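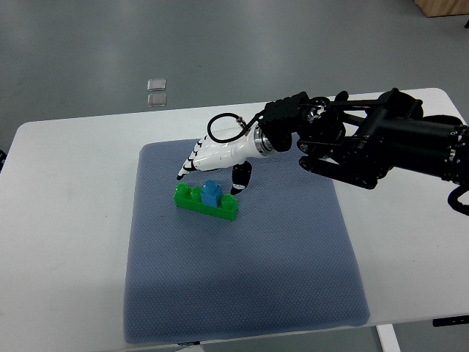

用了一个多月 Ono，终于有空坐下来写点东西。先说结论吧：我会续订，但是有几处把我气得够呛，想买的朋友看完再掏钱。

Ono 是一套抓取规划加执行的软件，装在工控机上，负责把相机看到的东西变成手臂和手指的动作。我们之前用的是自己攒的一套脚本，三个人写的，三种风格，其中一个人已经离职了，注释里还留着他的“以后再改”。所以换软件这件事基本没人反对，哈哈。

安装比我想的顺。下载包不小，装完重启一次，手臂和灵巧手的驱动都认出来了。手眼标定有个向导，让你摆 13 个姿态，每个姿态停稳了它自己拍。我第一次偷懒，姿态都挤在桌子中间，误差大得离谱，它也不拦你，老老实实给你算出一个很烂的结果，然后打个绿勾！这个绿勾我真的要吐槽，误差多大你倒是标个颜色啊。后来我把姿态往四个角散开，手腕多转一转，就好多了。

然后是我最喜欢的部分，抓取候选的可视化。我拿大颗粒积木试的，一块绿色长条，上面扣一块蓝色小方块，任务是只捏蓝的，把它拔下来，绿的别跟着走。听着简单，做过的都懂，两块积木一扣，点云里就是一坨，凸点又小又亮，深度图上全是毛刺。Ono 会把候选姿态一个个画成半透明的手，按得分排好，点开还能看到扣分扣在哪儿：手指离绿色那块太近、手腕快到限位、接近方向太斜，都写得明明白白。以前我们那套脚本只会吐一行“规划失败”，剩下的全靠猜。

默认它会采 500 个候选，在我们的机器上算一次从点击到出结果是 932 毫秒，我连着看日志看到的就是这个数上下跳。做演示够用，想跑快节拍就有点拖。可以把数量往下调，我调到过 40，快是快了，可它开始老想从侧面捏，四根手指往桌垫上蹭，看得我心惊肉跳，赶紧又调回去了。

感知这块我给中等偏上。绿色和蓝色分得很干净，颜色分割几乎没翻过车。问题出在光上，积木表面反光，上沿一条亮边，下午太阳斜进来的时候，它会把那条亮边当成另一个面，抓取点就往旁边飘。拉上窗帘就没事。论坛里有人建议开“高光抑制”，我开了，飘是不飘了，蓝色小块的凸点也跟着没了……你们自己权衡。

控制部分值得单独夸一下。预抓取那一步，手会先悬在目标上方停住，等你确认再往下走，停留位置可以按指尖来设，不用按法兰设。用惯了夹爪的人可能没感觉，换成多指手以后这个差别太大了！手指张开多少、拇指先到还是四指先到，都能在时间轴上拖。我现在的习惯是让拇指先到位，四指再慢慢合，绿色那块就不太会被带歪。

力控我只敢说一半好话。阈值设好以后手感挺柔的，捏住不会死命夹。可是“拔”这个动作它没有现成模板，只有抓、放、推、插。我拿“插”的模板倒过来用，参数名字全是反的，“插入深度”填负数，界面直接给我标红，但是能跑。我把这事写邮件问了客服，回我的是 Birutė Raudsepp，人特别耐心，给我发了一份配置文件，说照着改就行，还提醒我拔之前左右各晃一点点再往上提。改完确实顺多了。就是这种东西为什么不直接放进软件里，我没想通。

再说说烦人的地方，攒了一肚子。

第一，撤销只有一步。时间轴上拖错两下就回不去了，我现在养成了随手另存的毛病，文件夹里一堆“最终版”。

第二，线缆不算进碰撞模型。我们那只手的手背上有一圈线拱起来，在 Ono 眼里它就是空气。手腕一翻，线就可能蹭到自己。我最后在手背上加了个看不见的圆柱体凑合，管用，但是候选少了一截。

第三，中文界面翻译得很随缘。“approach”有的页面叫“接近”，有的页面叫“方法”，第一天我对着“方法距离”四个字愣了好久。建议直接切英文。

第四，日志时间用的不是本地时区，改不了，排查问题的时候脑子里得一直做加减法。

有人问跟 Jaltberg 比怎么样。我试用过 Jaltberg 的试用版，它规划更快，界面也漂亮，但是多指手支持得很勉强，基本上把你的手当成一个大夹爪来用。要是你手上就是两指夹爪，搬箱子、上下料，那我觉得 Jaltberg 更省心。做灵巧手的还是看 Ono 吧。

价格我就不说了，各家报价不一样，找代理磨一磨是有空间的。授权是绑机器的，换主板要重新申请，我们星期天换了块主板，结果只能干等到上班时间才有人给激活，大家避开周末折腾。

打分的话，规划可视化满分，控制很好，感知还行，中文翻译不及格。等下个版本出来，要是加了“拔”的模板，我再回来更新。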